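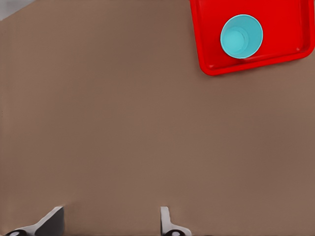
石油製品市況研究会 中間留分部会 4月例会 議事録

開始:10時
出席:13名(うちオンライン参加を含む)
配布資料:議事次第、前回議事録案、セルクデール(Serkdale)港の軽油受け入れに関する資料、用語集改訂案
記録:部会事務局

1.前回議事録の確認

前回議事録案について、航空燃料の項に表の単位の取り違え(トンとキロリットル)があるとの指摘があり、修正のうえ承認された。取り違えに気づいた会員からは、換算に使う密度を資料ごとに明記してほしいとの要望も出た。軽油と灯油では密度が違い、冬季用の軽油ではさらにずれる。今回の配布資料から脚注に入れてあるので、各自で見ておいていただきたい。

2.報告 Serkdale港の軽油受け入れと内陸向け輸送

今月の中心議題。Serkdale港に着いた軽油が内陸の油槽所に届くまでの流れを、担当会員がまとめて報告した。前回の例会で「輸入統計だけ見ていても、内陸の卸値がなぜあんな動きをするのか分からない」という声があり、それに応える形の報告である。たいへん読みごたえのある資料で、予定の時間をかなり超えて議論が続いた。

(1)輸送の経路
港の受け入れ桟橋から沿岸タンクに入り、そこからGrenerの運営するパイプラインで内陸へ送られる。延長は161キロ。途中に中継ポンプ場があり、終点の油槽所でタンクローリーと鉄道に分かれる。ガソリンと軽油は同じ管を時間で分けて流すバッチ輸送になっていて、その境目に混ざった油(混油)が必ず出る。混油の処理先がLukáčの製油所である。

会場では、このバッチの話にいちばん質問が集まった。どの順番で何を流すかが月の初めに決まるため、港に軽油がたっぷり着いていても、軽油の番が来るまで内陸の在庫は増えない。報告者が港側の在庫と内陸側の卸値を一枚の図に重ねて見せてくれたところ、両者の山がきれいにずれていて、思わず声が上がった。これまで「市場の思惑」で片づけてきた値動きのうち、かなりの部分がこの順番待ちで読めるのではないか、という意見に多くの賛同があった。

質疑:
・バッチの順番は公表されているか。→荷主には通知されるが、一般には公表されていない。港の在庫の減り方からある程度は推測できる。
・混油の量は季節で変わるか。→流速が落ちる時期に増えるらしい。報告者の手元の資料では確かめきれず、次回までの宿題とする。
・鉄道で運ぶ分はどの程度あるか。→終点の油槽所より先の区間に限られる。港から直接鉄道で出す設備は、今は使われていない。
・着色剤はどこで入れるのか。→農業用などの免税軽油については終点の油槽所で入れる。パイプラインの中は無着色のまま流れる。

(2)春の保守と在庫の積み方
Grenerのパイプラインは、暖房用の需要が引いたあと、農作業用の軽油が動き出す前に保守の期間をとる。この間は送油が止まるか、量を絞る。したがって内陸側は事前に在庫を積み、港側は保守の間に着いた船の油をためておける空きを作っておかなければならない。片方は満たし、片方は空ける。同じ会社の同じ油種なのに、在庫の「良い水準」が場所によって逆になるところが面白い。

ここで、統計に出てくる在庫の合計値をどう読むかが議論になった。合計が前年より少ないという記事を見て「逼迫」と受け取りがちだが、港を空けて保守に備えているだけなら、心配するような話ではない。反対に、合計が前年並みでも港ばかりに偏っていれば、内陸の卸売業者はかなり苦しい。部会の月報では合計の横に、港側と内陸側の内訳を載せることにした。内陸側の数字は月遅れになるが、それでも載せる価値は十分にあるという点で一致した。
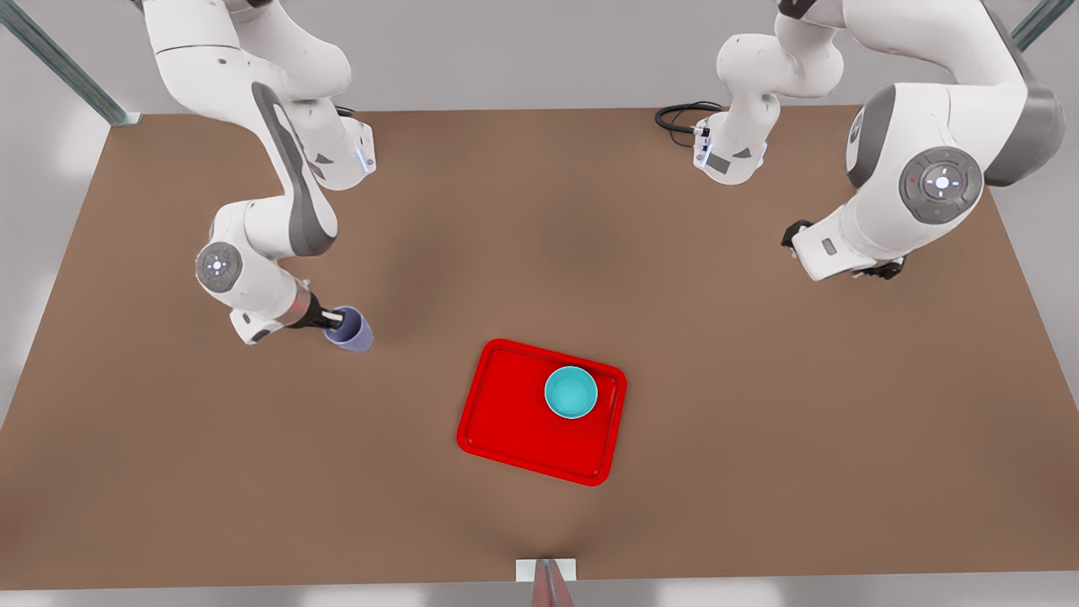 沿岸タンクの使い方については、タンクの総容量と実際に動かせる量が違う点をもっと丁寧に書こう、ということになった。底に残して抜けない分、上部に空けておく分、油種の入れ替えで一時的に使えない分を引くと、帳簿の容量から相当に小さくなる。報告者が挙げた例では、帳簿上は空きのあるはずの小型タンクに、あと600キロリットルが入らなかった。初めて聞く会員のために、茶色の広い天板を港の敷地、アームの先でつかんでいる薄紫がかった青の小さなカップをタンク一基に見立ててみてほしい、という説明も出た。天板にどれだけ余裕があっても、油が入るのはカップの中だけで、しかも縁までは注げない。敷地の広さや許可容量の話と、明日着く船を受けられるかどうかの話は別、ということがこれでずいぶん通じやすくなった。月報の用語欄にもこの見立てを短く載せる。

(3)船の到着間隔
Serkdale港では、桟橋の都合で大型船が続けて入れない。着桟の間隔が詰まると後の船は沖で待つことになり、滞船料が発生する。輸入業者Pirkosiaの公開資料を読み込んだ会員から、同社が契約上の引き渡し期間を以前より長くとるようになったとの補足があった。期間が長ければ船を急がせずに済む代わりに、値決めの日がぶれる。この値決めの日のずれを月平均の価格と比べる方法について、ホワイトボードを使って活発なやりとりがあった。

出た意見:
・引き渡し期間の中央の日を基準にすると、実際の荷揚げ日とかなり合わない。荷揚げ日基準の系列も併せて作ってみたい。
・滞船料は価格に転嫁される場合とされない場合がある。契約書の型を見ないと何とも言えない。
・小型船に積み替えて別の桟橋を使う方法は、割高でも冬には現実的な選択肢になる。天候による欠航を考えると、そう何度も使える手ではない。
・港の潮位表と着桟実績を突き合わせるのは地味な作業だが、ぜひやってみたい。(その場で手を挙げた会員が複数あり、分担して進めることになった。ありがたい!)

3.報告 冬季用軽油から夏季用軽油への切り替え

切り替えの時期に、低温でも固まりにくい冬季用と、通常の夏季用の価格差がどう縮むかについて報告があった。Lukáčの製油所は切り替えが早く、輸入品は遅い。沿岸タンクに冬季用が残っているうちは夏季用の船を受けても混ぜることになり、冬季用としては規格を外れてしまう。残り物を高く売り切るか、夏季用の値段で流してしまうか、毎年ここで判断が分かれる。

昨季は残った冬季用を夏季用として流した例が多く、見かけの夏季用供給が統計より多くなっていた、というのが報告の核心である。輸入統計では区分が到着時の規格のままで、その後の格下げが反映されない。需給表の数字が毎年春先だけ合わなかった理由が、これでだいぶ見えてきた。長年の引っかかりだっただけに、会場は大いに盛り上がった。

質疑:
・流動点降下剤を後から入れれば夏季用を冬季用に戻せるか。→曇り点までは十分に下がらないことが多く、規格を満たすとは限らない。
・混ぜた油の検査はどこで行うか。→沿岸タンクの出口と終点の油槽所の双方で行う。判定が食い違った場合の扱いは契約による。
・バイオ由来の成分の影響は。→低温での性状に効くため無視できない。混合率の高い月を分けて集計し直す案が出た。
・価格差の系列はいつから引けるか。→古い年は夏季用と冬季用の区別なしに記録されているため、途中からになる。

なお、格下げの量を推計する式について二つの案が出たが、この日は決着しなかった。一つは港の在庫の減り方から逆算するもの、もう一つは終点での検査件数を使うものである。どちらも試算してみてから比べるのがよいとの意見でまとまり、次回に両案の結果を並べる。

4.用語集の改訂

改訂案のうち、次の点を決めた。
・「中間留分」は灯油と軽油を含む語として使い、航空燃料を含めるときはその都度断る。
・「実需」は説明抜きでは使わない。小売の販売量、卸の出荷量、見かけ消費のどれを指すかを書く。
・「混油」は境目に生じるものに限り、タンク内での意図的な混合は「調合」とする。
・「可動在庫」を新しく立項する。本日の2(2)の議論を踏まえて文案を作り直す。
・会社名の表記は、Lukáčの記号付きの文字を省かずに書く。検索用の索引には記号なしの綴りも入れる。

「需給の緩み」という表現をやめるかどうかでは意見が割れた。便利だが書き手によって幅がありすぎる、という意見と、読者がなじんでいる言葉を消すとかえって読みにくい、という意見があり、今回は残すこととした。ただし価格の動きだけを根拠に「緩み」と書かないことは申し合わせた。

5.月報の構成

現在の月報は原油の話が先頭にあり、製品の話が後ろに回っている。中間留分部会の月報なのだから製品を先に、という提案があり、歓迎された。次号から、軽油、灯油、輸送と在庫、原油の順に組み替える。図は港と内陸の在庫を並べたものを表紙の次に置く。白黒で印刷して読む会員がいるため、線種で区別できるようにする。

図の縦軸をゼロから始めるかどうかも話し合った。在庫の図はゼロから、価格差の図は値の動く範囲に合わせる。混在すると誤読のもとになるとの心配には、縦軸の始まりを図の下に書くことで対応する。

締め切りの前倒しについては、内陸側の数字の出る日が動かせないため見送り。代わりに、数字を待たずに書ける輸送の節を先に回覧する。

6.次回までの作業

・混油の量と流速の関係の確認(2(1)の報告者)
・港側と内陸側に分けた在庫表の書式案(事務局)
・潮位表と着桟実績の突き合わせ、まずは冬の月から(分担者)
・荷揚げ日基準の価格系列の試作(価格担当)
・冬季用軽油の格下げ量、二案の試算(3の報告者ほか)
・用語集「可動在庫」の文案(用語担当)

7.その他

Grenerの中継ポンプ場の見学について、受け入れの可否を問い合わせ中であることが報告された。保守期間中は中に入れないとのことで、実現するとすれば夏以降になる。見たい設備の希望がすでに続々と寄せられている。質問は事前に書面で送る必要があるため、思いついた人から事務局に送ってほしい。

灯油の小売価格の調査については、時間が足りず次回の先頭に回した。資料は今回配ったものをそのまま使うので、次回も持参のこと。

以上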